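3.2 The bin and its contents

Most of the people we spoke with for this study had never thought very hard about the container their things lived in, and to be fair, neither had we until April, when we began to sort small household objects in earnest. We had been using shallow cardboard trays, which were light and cheap and which everyone liked, but the corners softened and small items worked their way under the flaps (we lost a marble for a whole afternoon that way). So we moved to metal, and we have been very happy with it ever since, scratches and all.

The collection itself, which we call the Ukari set, holds 71 small objects, most of them the sort of thing that turns up at the bottom of a toy box or at the back of a kitchen drawer. We wanted a good spread of colour and shape, and we wanted pieces that people would recognize at once as ordinary. For each layout we drew a handful from the set and spread them over the floor of the bin, some out in the open and some up against the walls, where things at home so often end up. Figure 6 gives a fair idea of how one of these layouts looks.

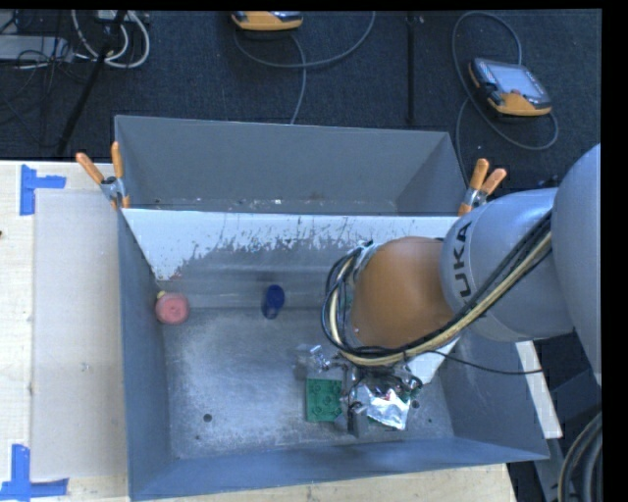
Junpei Amano

Figure 6. A layout in the grey metal bin, with a green block, a small dark blue object towards the back and a pinkish-red round piece near the left wall.

The bright pieces gave our helpers very little trouble. When we asked them to name what was in a layout, the green block was nearly always among the first things mentioned, and they were quite cheerful about it! Clear and silvery objects were another matter altogether. Against scuffed metal a small translucent piece can all but melt into its background, and several helpers named everything else before coming back to it, or left it out. We had expected some of this, though we were surprised by how much the wear on the floor seemed to matter, with its cloudy patches and fine scratches offering so many other little glints for the eye to settle on.

Pieces resting against a wall were slower to be named as well, especially when a larger neighbour sat in front of them. Kenta Shimada kept a separate list of these, and we return to it in Section 4.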